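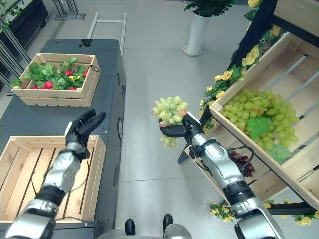 Slatted crates, one with artificial strawberry plants.

Notes on Keeping a Household Food Budget
Posted 2/8/20 by Kwame Alhassan

Readers of this blog have asked how our household records its grocery spending. The method was adopted last May and has been revised once. All purchases are entered in a single ledger on the day they are made, and receipts are kept until the month is closed.

Spending for the most recent month came to $474, of which $48 was fruit. The fruit figure is higher than I would like. Most of it was bought at Komcombe on short trips made without a list.

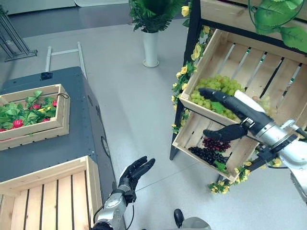 My neighbor Tetteh Dogbe keeps a separate column for food that is thrown away. I have now added the same column to our ledger. The first month's entry was $42, chiefly bread and salad greens, and it has led us to buy smaller loaves.

Meals eaten away from home are recorded on their own page and are not included in the totals given here. Gifts of food are not entered at all. The blank ledger page may be copied for personal use. Corrections to the figures will be posted under this entry.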